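Print this page | E-mail this page

4. Packing for the Trip and Packing for the Reader

Travel blogs are full of luggage. Of the 3819 entries we collected from the blog host Venamix, 444 contain a packing list of some kind, and a good many more contain a remark that the writer ought to have made one. This section looks at those 444, which we sorted by hand over the course of April, a month we would otherwise have spent outdoors.
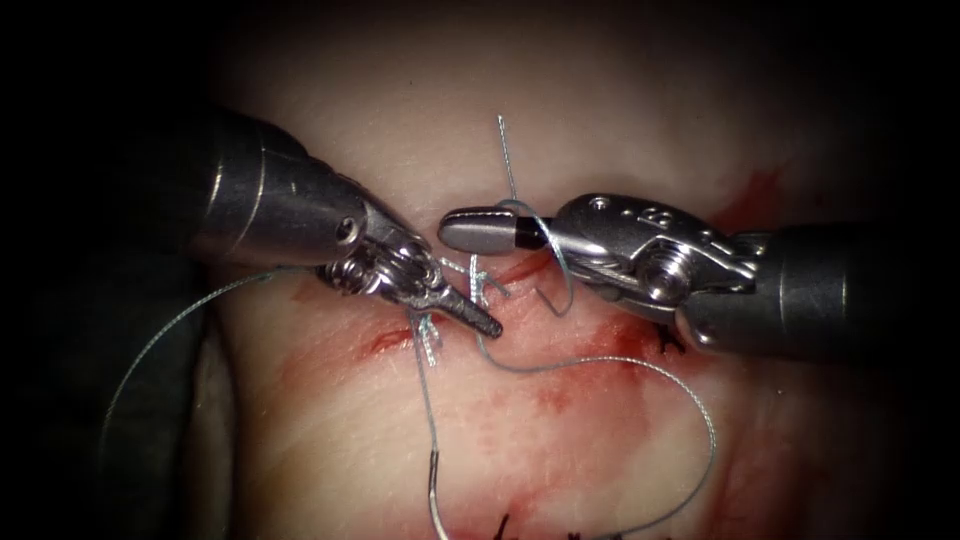
Odile Ferrant
Research Associate, Everyday Writing Group
Monday, June 4, 2018

4.1 Two kinds of list

We began by splitting the lists into those posted before departure and those posted after return. The early lists are hopeful documents. They include running shoes, a watercolor set, a language phrasebook and, in one memorable entry from a writer bound for Sandodwood, an accordion. The late lists are shorter and a little bitter. Running shoes appear in them mostly under headings such as "never left the bag."

For coding we used Ok, a free tagging program whose name we took at first for a button. Each item got one of 33 tags, including "clothing, sensible," "clothing, for a different person" and "things to read on the train." The last tag gave us the most trouble. Bloggers will list four novels for a weekend with the in-laws and then write at length about the free magazine in the seat pocket. We tagged what was listed and left what was read for somebody else's paper.

4.2 Confession as a form

Earlier readers of this material tend to treat the packing list as advice, and the bloggers themselves often present it that way ("what you need for a rainy week in Kolis"). We have doubts. Very few commenters ask about the items. They ask whether the writer's sister is still speaking to her, or what became of the hat. In the Kolis entries especially, the list works as a way of getting the family on stage: the sweater comes in so that the aunt who knitted it can come in after it. Once the aunt has arrived, the list often stops at item six and does not resume.

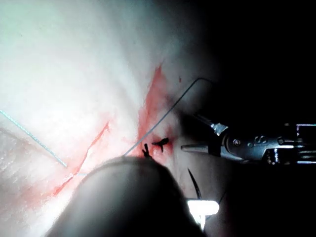

Figure 1. Tissue surface with red incision line.

Lists that do run to the end show a regular drift in tone. The first items are plain nouns. By the middle, parentheses have started to sprout, and the closing items are frequently complete anecdotes with a pair of socks attached. We counted an item as a single item however long it ran, a rule we came to regret in the case of the accordion, which takes up more space than the rest of that writer's vacation.

4.3 A note on the forgotten object

The forgotten object deserves its own tag and eventually got one. It turns up in both kinds of list, though in the early kind only as a prediction. Writers who predict that they will forget a toothbrush remember the toothbrush and forget something larger. We do not claim a cause. We do observe that the forgotten object gets warmer treatment than anything that was packed, and that several writers mention it again on later trips, when it was in the suitcase the whole time and of no use.

One difficulty remains with the sorting. Some entries were edited after the trip, with items quietly removed, and Venamix keeps only the latest version. Where a comment mentioned an item no longer in the list, we put the item back and marked it as restored. The two of us who did this work disagreed on whether "that awful raincoat" was one coat or a series, and it is entered in the tables as one.

Contact the Everyday Writing Group | © 2018 Everyday Writing Group | Back to top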